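위짓츠(Wusitz) 자동화연구동 > 운영회의 > 회의록

양팔 로봇 공개 시연 및 기관 방문 관련 운영회의 회의록

일시: 2018년 4월 2일 14시
장소: 위짓츠 자동화연구동 2층 회의실 및 시연실
참석: 위짓츠 운영팀, 시연 담당팀, 시설안전팀, 카크빌(Carkville) 방문단, 플루도라(Fludora) 기술지원 담당
서기: 운영팀

1. 개회 및 전차 회의록 확인

의장이 성원을 확인하고 개회를 선언하였다. 전차 회의록은 시연실 출입 인원에 관한 문구 한 곳을 수정하는 조건으로 승인되었다. 수정 문구는 "동시 입실 인원은 안전선 밖 대기 인원을 포함한다"로 한다.

카크빌 방문단은 방문 목적을 설명하였다. 카크빌 측은 소형 물품 분류 공정에 양팔 로봇을 도입하는 방안을 검토하고 있으며, 이번 방문에서는 장비의 사양보다 실제 작업 과정과 작업자 교육 절차를 중점적으로 확인하고자 한다고 밝혔다. 방문단의 질의는 안건별로 나누어 받기로 하였다.

2. 시연 과제 보고

시연 담당팀이 타미루(Tamiru) 과제의 구성과 진행 현황을 보고하였다. 타미루 과제는 바구니와 공 등 일상 물품을 다루는 기초 조작 과제로, 공개 행사에서 일반 관람객이 작업 내용을 쉽게 이해할 수 있도록 선정되었다. 지금까지 누적된 시행은 3592회이며, 그중 2651회가 점검 기준을 충족한 것으로 집계되었다. 기준을 충족하지 못한 시행은 별도로 분류하여 원인을 기록하고 있다.

원인 분류 항목은 파지 위치 불량, 물품 이탈, 조작자 중단, 통신 지연의 네 가지이다. 조작자 중단은 안전상 이유와 연습상 이유가 현재 한 항목에 섞여 있어 이를 분리해 달라는 시설안전팀의 요청이 있었다. 시연 담당팀은 다음 집계부터 반영하기로 하였다.

보고 후 참석자 전원이 시연실로 이동하여 작업 과정을 참관하였다. 참관 중에는 안전선 안쪽 출입을 금하고 휴대전화를 무음으로 전환하도록 안내하였다. 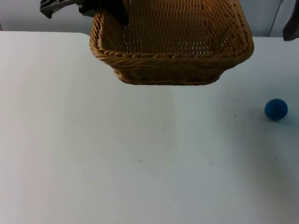 질의(카크빌 방문단): 관람객이 시연 중에 로봇을 직접 조작해 볼 수 있는가.

답변(시연 담당팀): 공개 행사 당일에는 교육을 이수한 조작자만 장비를 다룬다. 조작 체험을 희망하는 기관은 별도 일정을 신청하여야 하며, 사전 안전교육을 마친 인원에 한하여 저속 모드로 체험할 수 있다.

방문단은 이어서 사전 안전교육의 구성에 대하여 질의하였다. 시설안전팀은 교육이 비상정지 방법, 작업 반경의 이해, 복장 기준으로 이루어지며 교육 자료는 신청 기관에 미리 송부한다고 답변하였다. 카크빌 측은 자체 교육 자료와 비교하기 위하여 해당 자료의 사본을 요청하였고, 운영팀이 이를 제공하기로 하였다.

3. 점검 기준 및 기록 방식

시연 담당팀은 시행 종료 시의 물품 배치를 점검표에 기록하는 방식을 설명하였다. 점검표는 조작자가 아닌 기록 담당자가 작성하며, 판정이 엇갈리는 경우에는 저장된 화면을 함께 확인한 뒤 결정한다. 방문단에서는 관람객에게도 판정 기준을 미리 알려 주면 시연에 대한 이해가 높아질 것이라는 의견을 제시하였다.

플루도라 측은 그리퍼 손끝 부품의 교체 주기를 설명하고, 2000회 사용마다 마모 상태를 점검할 것을 권고하였다. 현재 사용 중인 부품은 직전 정기점검에서 교체된 것으로 확인되었다. 교체 이력은 장비 대장과 점검표 양쪽에 기재되어 있으나 표기 형식이 서로 달라 대조에 시간이 걸린다는 지적이 있었으며, 장비 대장의 형식을 따르기로 합의하였다. 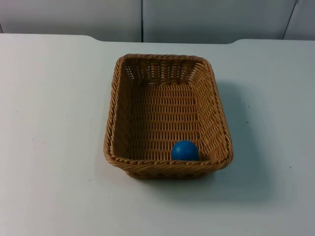
판정 문구의 통일에 관하여 논의하였다. 현행 점검표에는 "완료", "정상", "양호"가 혼용되고 있어 기관 간 자료 비교에 어려움이 있다. 운영팀은 물품의 최종 위치를 그대로 적는 방식을 제안하였다. 파란 공이 바구니 안쪽 앞면에 붙어 있는 상태라면 "공: 바구니 안, 앞쪽 벽면에 접함"으로 기재하고, 완료 여부는 별도 칸에 표시하는 것이다. 시연 담당팀은 기재 시간이 늘어날 수 있다는 우려를 표하였으나, 위치 항목을 선택식으로 구성하면 부담이 크지 않을 것이라는 의견이 다수였다. 새 점검표 초안은 시연 담당팀이 작성하여 차기 회의에 제출한다.

카크빌 방문단은 바구니의 재질과 형태가 다양할 경우의 대응을 질의하였다. 시연 담당팀은 엮은 바구니의 경우 파지 지점에 따라 테두리가 받는 힘이 달라지므로 별도의 파지 설정을 두고 있다고 답변하였다. 다른 형태의 용기에 관한 자료는 아직 충분하지 않아 이번 회의에서는 제시하지 않았다.

4. 공개 행사 준비

공개 행사는 12월에 개최하는 것으로 잠정 결정하였다. 총 관람 인원은 사전 신청자 100명으로 제한하며, 조를 나누어 시차를 두고 입장하도록 한다. 조별 인원과 입장 간격은 시설안전팀이 피난 동선을 검토한 후 확정한다.

안내문에는 다음 사항을 기재하기로 하였다.
- 시연실 내 음식물 반입 금지
- 안전선 안쪽 출입 금지
- 플래시 촬영 금지
- 보호자 동반이 필요한 관람객의 신청 방법
- 휠체어 이용자를 위한 승강기 및 관람석 위치

시연 해설의 수준에 대하여 의견이 나뉘었다. 운영팀은 전문 용어를 줄인 해설문을 사용할 것을 주장하였고, 시연 담당팀은 기관 방문객의 비중을 고려하여 기술 설명을 일부 유지할 것을 요청하였다. 논의 결과 현장 해설은 일반 관람객을 기준으로 하되, 기술 자료는 인쇄물로 따로 비치하기로 하였다. 인쇄물의 영문본은 플루도라 측이 검토한다.

시연실 조명과 관련하여, 뒷줄 관람객은 작업대를 직접 보기 어렵다는 의견이 있었다. 복도 쪽 벽면에 화면을 추가로 설치하는 방안이 제안되었으며, 배선 공사가 필요한지 여부를 시설안전팀이 확인하기로 하였다. 비용은 확인 결과에 따라 재논의한다.

5. 의결 사항

가. 점검표 판정 문구를 위치 기재 방식으로 개정한다. 초안 작성은 시연 담당팀이 맡는다. 참석자 전원 찬성.
나. 공개 행사의 관람 인원 제한 및 사전 신청제를 승인한다. 참석자 전원 찬성.
다. 카크빌 측에 안전교육 자료 사본을 제공한다. 외부 배포는 위짓츠의 서면 동의를 받은 경우에 한한다. 이의 없음.
라. 화면 추가 설치 건은 보류하고 차기 회의에서 다시 다룬다.

6. 기타

카크빌 방문단은 자체 작업장을 위짓츠 시연 담당팀에 공개할 의사를 밝혔다. 방문 시기와 인원은 양측 실무 담당 부서가 협의한다. 운영팀은 방문증 반납이 누락되는 사례가 있으므로 퇴실 시 안내대에 반드시 반납하여 줄 것을 요청하였다.

추가 안건이 없어 의장이 16시 20분에 폐회를 선언하였다. 본 회의록에 대한 정정 요청은 차기 회의 개회 전까지 운영팀에 서면으로 제출한다.

관련 자료
시연실 출입 및 참관 안전수칙
타미루 과제 점검표 현행 양식
기관 방문 신청 절차 안내
그리퍼 부품 교체 이력 작성 요령
전차 운영회의 회의록

문의: 위짓츠 자동화연구동 운영팀 | 저작권 © 위짓츠. 무단 전재 및 배포 금지 | 맨 위로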